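Re: [equipment] Second arm for the packing bench
From: Liesbeth Declercq
March 8, 2025
3 replies | 2 shares

Tae-yang Ki wrote:

> All,
>
> The Verstraete quote came back and I'd like to get it into the plan before
> the October round. It's 3,816 for the second gripper set, with spare
> fingers, mounting plate and cable. The arm itself we would move over from
> Cindisdale, where it is idle most of the week.
>
> My case is simple. One station does snack bags into trays, and it does them
> well enough that we should have two stations. Hoder can't quote before
> summer, and I don't want to wait on them. If people agree I'll write it up
> as a single line item.
>
> Tae-yang

Tae-yang, all,

I'm not against a second station. I am against this line item as written, and I'd like to say why before it gets copied into the plan and turns into a fact.

First, 3,816 is the price of the parts. I went back through what we paid to get the first station running, and the parts were the cheap end of it. There was a table, the guarding, two rounds of software support, and Nunska's setup charge, which came to 831 and was on nobody's sheet until the invoice showed up. Is Nunska doing the setup again? If so, put it in. If we're doing it ourselves, put the hours in, and please don't use the hours from the first estimate.

Second, "idle most of the week" is not how Cindisdale describes that arm. I called them. They use it for fixture checks and they'd want it back or replaced. A borrowed arm with no return date is a purchase we haven't admitted to yet, and I would rather see it in the budget as one.

Third, "well enough." I've asked for the pick numbers a few times now and what I get is a video of a good run. The only log I have covers 200 picks, all with the same bag, all started by the same person. That's fine for a demo. It doesn't tell me what happens with a bag that's half flat, or one lying across a corner, or a shiny one. Bags are a lousy thing to pick up – they slide, they crinkle, and the seal is never quite where you want it. I'd like to see the log broken out by how the bag was lying at the start, with the failures left in and the hand resets counted as failures.

For anyone on the list who hasn't been down to the bench, here's the sort of pick we're talking about, from the wrist camera:
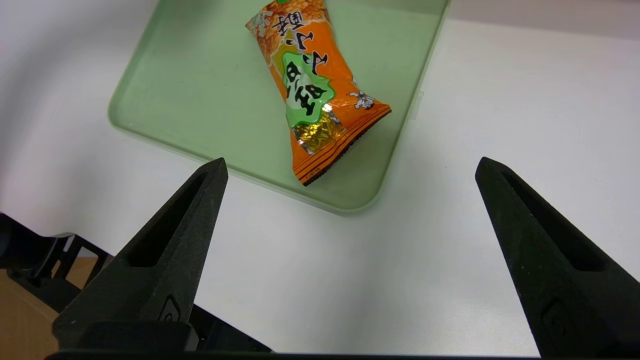
Orange snack bag lying diagonally in the green tray, both gripper fingers in view.

Look at the crimped seal and the shiny gold part of the wrapper. Those are the two things I keep asking about. Does the gripper go for the seal or for the middle? Does the reflection bother the vision side at all? Tae-yang may have good answers to both, but they aren't in the write-up, and the write-up is what gets approved.

What I'd support instead: buy one spare set of fingers now, out of the consumables budget, so a worn pair doesn't stop us. Run the existing station through a proper mix of bags. Get Hoder's number when they have one, even if it's late, because one quote is not a comparison. Then bring the whole thing back in October with setup, support and the arm priced in.

If the deadline for the October round is earlier than I think it is, tell me and I'll help with the spreadsheet. I still won't sign the single line.

One small thing for Tae-yang – does the Verstraete price include shipping? The PDF I have stops after page one.

Liesbeth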